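Plomeck two-arm teaching kit, after a month or so of living with it

Posted Thursday, September 16, 2021

I said in August I'd write this up once I'd had a proper go, and I've had a proper go, so get yourself a coffee because I have opinions.

Quick background for anyone who landed here from a search. The Plomeck is a pair of small arms (the followers) that bolt to a rail along the front of a bench, plus a second pair (the leaders) that you hold and move with your own hands. Whatever you do with the leaders, the followers copy, and the computer writes it all down so you can train something on it later. I bought mine through Gostport, and it came to 2026 dollars with shipping, without a computer and without the frame. For two pairs of arms I thought that was pretty fair. My wife had a different view of it.

Unboxing and putting it together

The arms come mostly assembled, thank goodness. What you do is bolt down the mounting plates, route the cables and clamp the leaders wherever you want to stand. I'd set aside a weekend and it took a weekend, although a big chunk of that went on one bolt that was too short and a trip across town to find one that wasn't. The manual is fine up to the point where you have to give each joint its number, and then it skips a step. You have to plug the joints in one at a time, starting at the base! If you chain them all up first they all answer to the same number and nothing moves. I lost an evening to that and I'm still a bit sore about it.

Leave lots of slack in the cables. More than you think. My first go was very tidy, everything zip-tied snug to the links, and the first time I reached right across the bench the elbow pulled a plug clean out of its socket. So now I have big floppy loops hanging out either side and it looks like a dog's breakfast, but I haven't lost a connection since.

How it feels in the hand

Lovely, mostly. The leaders are light and they follow your hands without much of a fight, and there's a little trigger for the gripper on each side that I got used to in one sitting. The lag is small enough that I stopped noticing it (I play a bit of piano, badly, and I'm fussy about lag).

What I do miss is any kind of feel coming back. You can be squashing something flat against the bench and the leader won't tell you a thing. You end up doing everything by eye, and when both grippers are close together in the middle, which for me is all the time, they hide the very thing you're trying to see. I started out standing behind the arms, moved to the side, and then gave up and propped a monitor next to the leaders with the wrist camera view on it. Much, much better. If you buy one of these, do that on day one.

The other gripe is the weight of the forearm when it's stretched right out. The followers sag a touch at full reach. Move your work closer to the rail and it goes away, so I've shoved everything in toward the middle and stopped being a hero about it.

The fingers

The orange finger pads are the best part of the kit, full stop. They've got cutouts through them so there's some give, and they'll take hold of really thin floppy stuff, which was the whole reason I bought the thing. I'd tried a friend's Botha grippers before (hard plastic jaws, very smart looking) and with those I could pick up a block or a bottle cap all day long but anything flat just skated away from me. With the Plomeck pads I come down on a corner, pinch, and most tries I've got it.

Most tries. The knack is to come in low and let one arm hold while the other one pinches. I was trying to do it one-handed for ages like a goose.

Recording

The kit works with Cinex, the free recording program, and Cinex is where I take off a star. It's capable. It saves the joint positions and the camera views together and it plays them back on the arms, and I'll admit I giggled the first time I watched the followers do my own fidgety little movements without me. You can see me hesitate! There's a bit in one recording where I stopped to scratch my nose and the left arm just hangs there, waiting.

But the buttons are tiny and they're on the screen, and both my hands are full of robot. You need a foot pedal. I got a cheap one meant for page turning and set it up as start and stop, and a long press throws the take away. I can't believe there isn't one in the box.

I also filled up a drive without any warning whatsoever. The program just quit in the middle of a take, no message. Keep an eye on your space, or turn the camera quality down a notch, which made no difference to my results as far as I could tell.

So how many goes does it need?

Everybody asks. I can only tell you about my job, which is handling thin purple squares with two arms, pick up a corner, bring it over, let go. I did 100 takes to begin with and trained on those overnight, and what I got was an arm that went to the right place with great confidence and closed on nothing. Then I looked back through the takes and saw the trouble was me. I'd been doing it differently every time, sometimes left hand first, sometimes right, sometimes a little pat in the middle for no reason at all.

So I threw out the lot and started over with rules. Left hand first, always. No patting. Same speed. Move the piece to a new spot on the bench between takes, turn it a bit too. Got 90 good ones out of that and the result was miles ahead, good enough that I rang my brother about it. It still fluffs the pinch if the corner's curled the wrong way, and I've started recording some takes on purpose where I miss and then recover, which seems to be helping. People on the forum talk about doing 1000 and I'm sure they're right but I have a job and a bad shoulder.

On the shoulder: stand up, have the leaders at elbow height, and take breaks. Takumi Matsuda told me on the forum to stop every half hour whether I felt like it or not, and I ignored him and paid for it.

Would I buy it again?

Yep. Four stars out of five. The arms are solid, the fingers are great, the manual needs a page added and Cinex needs somebody to sit down with it and both hands tied up. If your work is chunky objects only, you could get by with something cheaper. For flat fiddly stuff I haven't tried anything nicer.

A few from the bench, the first two from the fixed camera and the last from the wrist one.

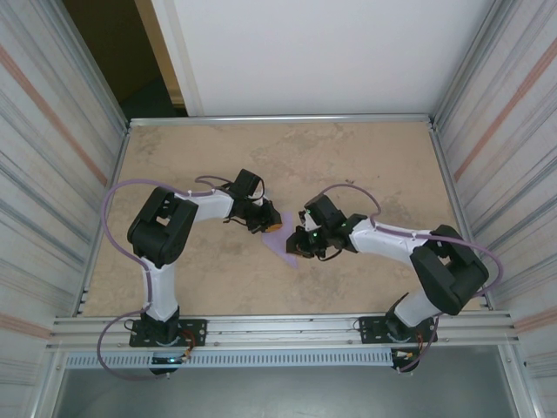
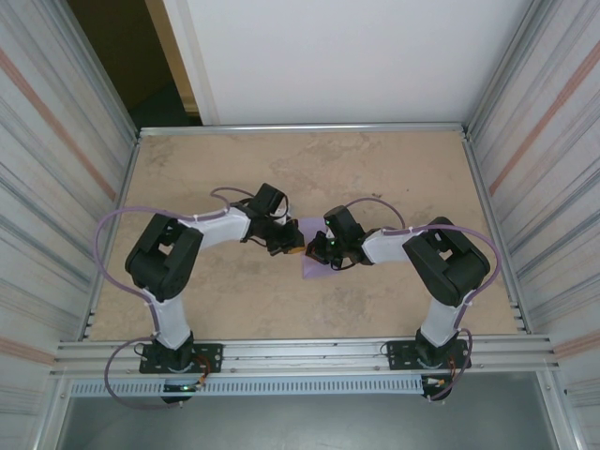
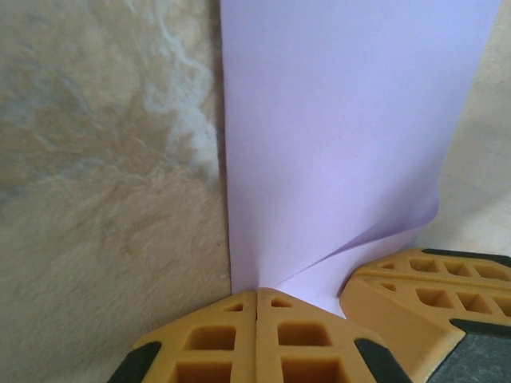 Kittipong Kaewsai wrote back after I sent a draft of this around, and disagrees with me on the missed takes. The view there is that you should get the plain version working first, every take clean, and only mix in the recoveries once the pinch is landing more often than it isn't, "otherwise you're teaching it to dither and then wondering why it dithers." Also that I'm too hard on Cinex, and that there's a setting in the second menu for start and stop on any key you like, pedal included, and a low disk warning that ships switched off. I went and looked and the warning is there, under Advanced. So add half a star back, I suppose, and go and tick that box before you do anything else.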